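Scoring from the press box, now with fewer pencils

Posted Sep 8, 2022

I've kept the book for our town baseball team in Brarkport for nine seasons, and this was the first one where I left the paper at home. I did not expect to enjoy it this much! 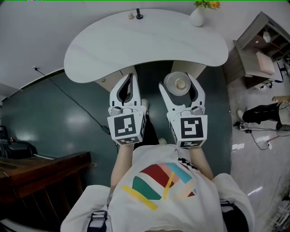
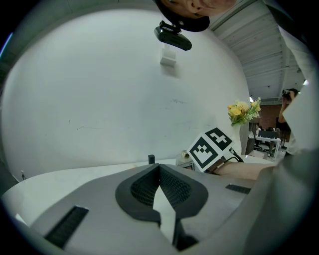
White grippers in hand in the first, a small black camera in the second.

The league moved everybody to tablet scoring in March. It runs on an app called Pudarex, and you tap every pitch as it comes in – ball, strike, foul, in play – and then drag the runners where they ended up. My first game was a mess. I credited a double to a guy who was sitting on the bench, and it took me 3 innings to find the undo button (it's under the little clock, if you're looking).

But by midsummer I was flying. The spray charts are wonderful. Our shortstop saw his after the Tenby series and realized he had pulled nearly every ground ball he hit, so he spent a week of batting practice going the other way. I've got 238 plate appearances in there for the leadoff spot alone, and I can pull up any one of them while the next batter is walking up.

Terence Cropper, who scores for Tenby, still writes everything in pencil and then types it in at home. His books are gorgeous, tiny neat diamonds all the way across, and I'd frame one if he'd let me.

The glare on the screen during day games is awful, though. I ended up taping a cardboard hood around mine, and it works great until the wind picks up. Next season I want to try tagging pitch types too, if I can learn to tell a slider from a cutter from up there.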